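Last updated: 2025-05-24

Two-armed bench robot with the Relteck chore software: can it tidy up after lunch yet?

Short version for people who are reading on a phone. Not yet. Closer than I thought. Don't sell the dishwasher.

Longer version. Relteck do a software package for two-armed robots, pitched at small workplaces. Break rooms, packing benches, the counter at the back of a shop. You hire it by the month with somebody to set it up. I run a repair shop and I hate clearing tables, so I'm the target market I suppose. Went in April, went back again this month. Notes are from both visits, mostly the second.

The job I asked for was the dullest I could think of. Bag of chips, plate, table. Get the bag onto the plate, get it off again, leave the plate where it is. A four-year-old does this without being asked (does the opposite without being asked too). If a machine can't manage that it's not getting near my coffee mugs.

Hiyori Sugawara ran it for me. Patient woman. She'd warned me on the phone that chip bags are a rotten thing to pick up and I thought that was an excuse. It isn't. A full bag is mostly air, so it slides when you push it, squashes when you squeeze, and the colour and shine bounce light all over the place. Try picking one up with two pairs of barbecue tongs and your elbows tied to your ribs. I did at home. Took me three goes and I crushed the corner. 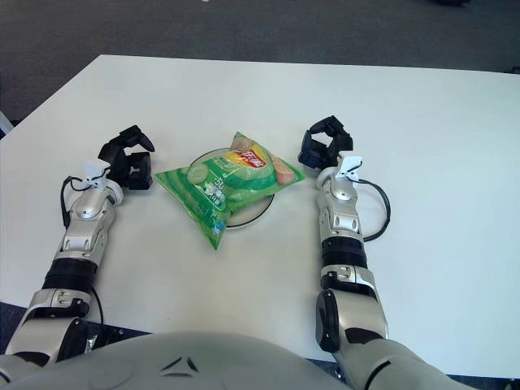 So, the hands. Two fingers each, black, and they open wider than I expected from the brochure. Good for a bag. I'd worry about cutlery lying flat. I asked about forks and got a "we're working on that", and fair enough, but forks are most of what's on my table at half past twelve.

Speed. Slow. Not painful slow, more like somebody doing it with a sore back. There's a wait before each move while it makes up its mind, then it goes, then another wait. You stop noticing after a while and then you notice again. In a house I'd go mad. In a shop after closing, who cares, let it take all night.

Noise is fine. Quieter than our compressor, which isn't saying much. Quieter than the fridge at home, which is.

Things I liked:

It's gentle. Every bag I checked afterwards was still sealed. I was sure one would pop and had my hands half up to my ears the first couple of goes.

It uses both arms and they don't get in each others way. The April version kept favouring the right one and the left just hung about. Much better now.

When it misses, it has another go instead of carrying on as though it had hold of something. In April it carried thin air across the table, very carefully, and let go of it. I laughed, Hiyori didn't.

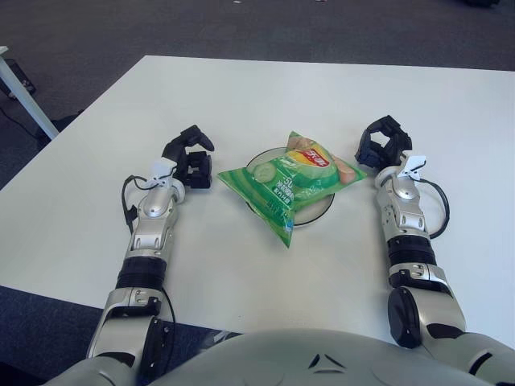
Bag on the plate, one corner hanging over the rim. I'd pass that.

Things I didn't:

Fussy about the table. Plain white top, nothing else on it, good light. My break table has a newspaper, someone's keys, sauce bottle, a phone charger. I asked for a newspaper to be put down and the misses went up straight off. They were upfront about it, to be fair.

Fussy about the height as well. You need to set the table where it wants the table. If your counters are built in you're raising the robot or giving up.

Cables. They loop out from both wrists and back down the arms. Probably fine, but I've spent twenty years unhooking cables from things and I'd want those tucked in before it went anywhere near a kettle cord.

Price. I was quoted 3127 a month, set-up extra. The Terkham rental I looked at last year was 1745 but that was one arm and you had to write half the moves yourself. Apples and oranges, but it's still nearly double and I don't have double. Dennis Nyanda, who does our books, just said no. Didn't look up.

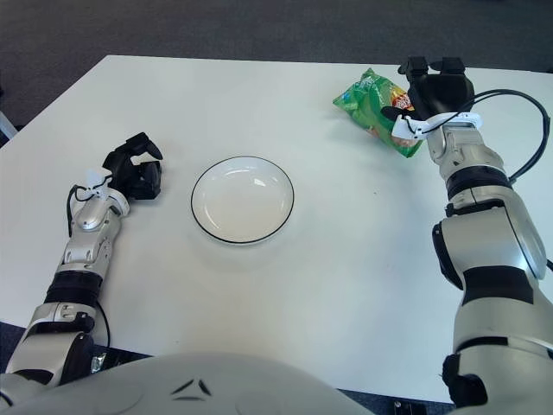 Plate and bag apart is the other half of the job and I think it's the harder half. Putting a thing down near the middle of a plate, you can be a bit off. Taking it away without dragging the plate along, you can't. Thin rim, light plate, smooth table. It bumped the plate a few times in my session. Never tipped it off anything. But a plate that wanders a little each time ends up on the floor eventually, and I want to see that fixed before anybody lets it loose with the good china.

I also asked about wiping. No wiping. No stacking either, no lids, nothing with liquid in it. So "chore software" is a stretch, at the minute it's "move the thing" software. Moving the thing is a real part of chores! Might even be most of it, if you count what you do between the table and the sink. But the brochure shows a family kitchen and I think thats cheeky.

For a second opinion I rang Guðlaug Juhl, she packs hampers at Mrema and had a similar two-armed setup on trial over winter. Her view was more generous than mine. Bags and boxes all day, same bench, same light, same spot, it earned its keep on the late shift. Soft bags were the worst of it for them too. She said the trick was having a person square everything up first, at which point I asked what the person was doing for the rest of the time, and she said "the hard bits".

That's about where I've landed. Shop floor, one job, tidy bench: yes, maybe, get a trial. Home: no. Break room with actual humans leaving actual mess in it: no, ask me next year.

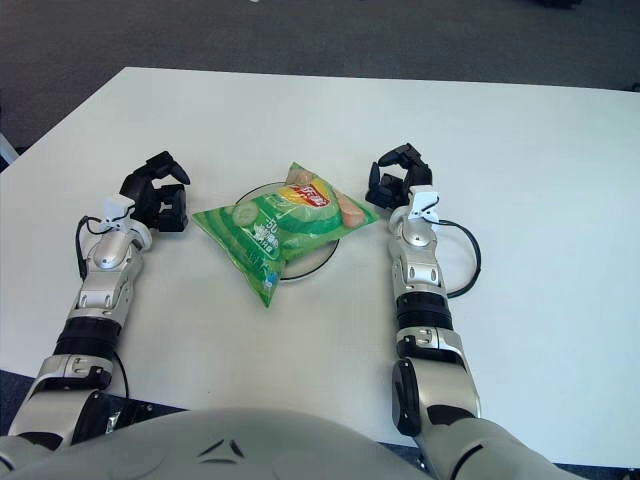
Both hands open, chips on the plate. Cucumber flavour going by the packet.

Scores, since people write in if I leave them out. Gentleness, very good. Speed, poor. Set-up, okay if someone does it for you, and someone has to. Value, poor unless you've got a night shift. Would I have it back for another look, yes, as soon as it does forks.

Relteck say an update is due that handles clutter better. They said that in April also. Will add to this page when I've seen it.

Next up is the Tultbridge parts washer, which a few of you asked for. It's in the shop already and it leaks.

This site uses cookies to remember your settings and count visits. By continuing to browse you agree to our use of cookies. Accept / Manage preferences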